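Zamus planning and tooling work: progress report to the Ahn program
Period ending September
Prepared by the controls and software group, Dernport

Summary for those reading on a phone: the planner is faster, the glassware perception is better than it was and worse than we promised, and the logging tool we didn't plan to write is the thing everyone uses. Spending is on track. The schedule is on track if you hold it at a certain angle.

The bench task for this period was tube and beaker handling on black cloth.

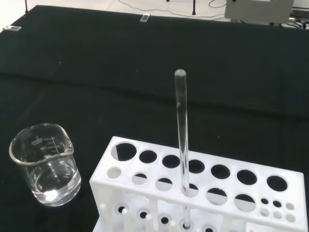
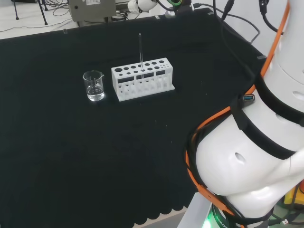

Perception

Our proposal said, with a confidence I now admire from a distance, that clear glass would be "addressed in the first half." We have addressed it. It has not written back as often as we would like.

The depth stream remains close to useless on transparent objects, so the pose estimator now works from color images and treats depth as a rumor. It fits the rim and the outline of a vessel first and takes the support plane from a calibration step done at the start of each session. We relabeled 718 wrist images by hand to retrain it, a job that fell to whoever had most recently complained about the labels. Complaints are down.

Two failure types are left. The first is highlights. A bright line along a tube can get picked as the tube's edge, and the estimate lands a few millimeters to one side, which is plenty to miss a grasp. The second is the rack. From a low angle the network sometimes reports a hole in the lower tier as a hole in the top plate, and the planner then proposes, quite calmly, to put the gripper through the plastic. A check against the rack model now rejects those poses before any motion is sent. We would like to claim the check was in the original design. It was added on a Saturday.

Planning

Median planning time for a pick and place is down to about 700 milliseconds. Most of the gain came from caching collision checks against things that never move, such as the table and the other arm's base. We had been checking, many times a second, whether the table had gone anywhere.

The planner also accepts an orientation limit, so a vessel can be kept upright for the whole path. This makes some goals unreachable, and the old behavior was to search until the timeout and return an error reading "unknown." The new one names the joint that ran out of travel. It's a small change and I have had more thanks for it than for the caching.

Force control

Insertion uses a compliant search: lower until contact, spiral outward, stop when the force drops. It works well in simulation, where all plastic is perfectly made. On the bench the search radius had to be tuned by hole size, and we now read that from a config file that one person maintains and the rest of us fear. Moving those values into the rack model is planned for next period.

Tooling

The replay tool was not in the work plan. It lines up joint states, camera streams and planner decisions on one timeline so that a bad run can be stepped through afterward. It was written over a couple of weeks to settle an argument about whether a dropped tube was a perception fault or a control fault. (Clock offset between two machines. Everyone was wrong, so morale held.) The group at Clellport has asked for a copy and will get one once the install instructions run longer than "ask us."

Milestones

Glassware pose estimation, first release: delivered, 11 days late.
Orientation-limited planning: delivered.
Compliant insertion on the bench: partly delivered. Medium holes only.
Two-arm handoff: not started. The second arm's driver update broke its time sync and we chose to fix that first.
Documentation: exists.

Budget and requests

Labor is close to plan. Hardware is under plan, mostly through a delivery that has slipped again and will hit next period's figures instead, so please don't admire the number for long.

We are asking for two things. One is permission to move 30 hours from the handoff task to perception, where they will be spent on the highlight problem. The other is a decision on whether the replay tool counts as a deliverable. If it does, it needs tests and an owner. If it doesn't, it will go on being maintained the way it is now, between other things and usually late in the day.

Next period

Small holes, rack values in the model, time sync on the second arm, and a first handoff attempt with an empty gripper before anybody trusts it with glass.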